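Erkedora (software)

Erkedora is a control and task-planning package for pairs of small robot arms working over a shared table. It was written by Heike Stöcker and Ottmar Hollmann at Grekon and is maintained by Mohandas Kulkarni. Its reference task is the sorting of toy bricks into bins by colour.

Architecture

The package consists of three processes: a perception node, a planner and a motion server. The perception node labels each brick with a colour class and a confidence value. The planner assigns every labelled brick to one of the 2 arms, and the motion server turns each assignment into joint targets, sent to the arms at 60 Hz. 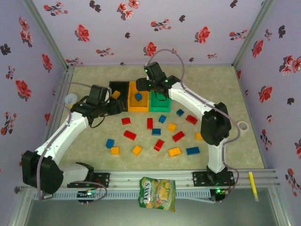 Assignment is by cost. The cost of a pick is the length of the path to the brick plus a penalty for entering the volume held by the other arm. Red, blue and orange-yellow bricks are treated as separate queues, and an arm may draw from any queue. Where both arms need the space over the bins, the planner grants it to one and holds the other at a waiting pose. A hold longer than 3 seconds triggers a new assignment.

Bin check

Version 6 added a check of bin contents from the wrist camera. The routine, named Vachon, finds the bin rims, masks everything outside them and tests the colour of what remains. The gripper fingers are masked by a fixed template.
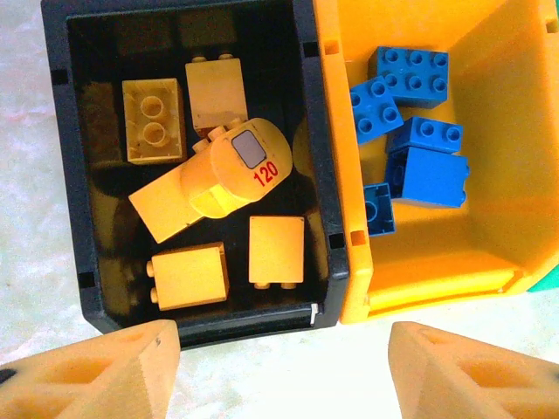 Pendcombe Handbook of Robot Software, p. 263

A black bin holding yellow bricks and a yellow bin holding blue ones show why the expected colour is stored per bin. Bin colour and brick colour are independent settings. Printed parts, such as the cab piece marked "120", are classed by their largest area of plain colour. Bricks that overlap are not separated, so the check reports colours present and gives no count.

Limitations

Tanner Penner noted that yellow bricks in a yellow bin give weak edges, and that Vachon then returns "unknown". A depth-based method by Torquil Strachan is kept in a separate branch.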